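Gym > Getting Started > Bag and Strap Questions

Filed under: Lifting basics, Gear care

I get the same handful of questions every week at Conberg, so I typed up my answers. I'm no expert, I've just packed and unpacked a gym bag more times than I'd like to admit!

Do I need fabric straps?

Not at first. I lifted for two years before I bought a pair. If your grip gives out before your back does (mine did, on rows), they're worth trying.

How do I thread a loop without twisting it?

Sit down first. I mean it, standing up and fiddling with a strap is how I end up annoyed. I sit on the end of a bench with my backpack open at my feet, hold the fabric up by my fingertips and let the rest hang, then run it through my fingers until it lies flat. 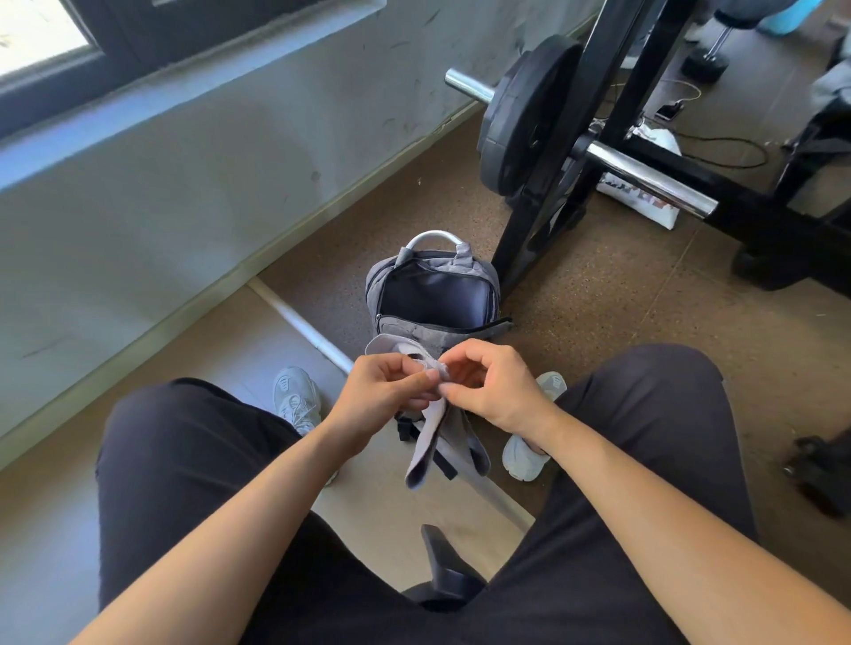
Yakubu Anozie says he skips all that and rolls his straps up damp, straight after the last set, and they've never gone stiff on him. Good for Yakubu. Mine smelled like a pond by May, so I hang them on a doorknob overnight.

Can I wash them?

Cloth ones, sure. Cold water, a bit of soap, no dryer. Check the label if yours have leather or padding.

Where should my bag go while I lift?

By the wall or in a locker (mine's 118, the one with the sticky door). Please keep it out of the walkway between the racks, especially on busy evenings.

What do you keep in there?

Straps, a towel, spare socks, a banana I'll forget about. Chalk goes in its own zip bag, and you only need to learn that one once.

Questions? Ask for Vega Ibarra at the front desk | © Conberg | Back to top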